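Print | E-mail

The Long Way Over

My aunt always said a plaza was only a field that had gotten dressed up, and all that April, walking home from Gunden Street with my shoes pinching and her old recipe tin under my arm, I believed her. She'd crossed this one every working day for 36 years, bless her, and swore the sky over it was bigger than the one at home. I stopped where the paving opens out, meaning to rest only a minute, and stayed long enough to miss the Prukier bus.

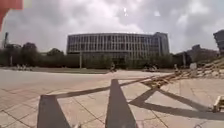 The plaza under cloud, with the long building behind its trees.

I told her about it over soup that night, every last cloud, and she wanted to know if the lamp post was still there. It was, I said, and she passed me the bread.

Print | E-mail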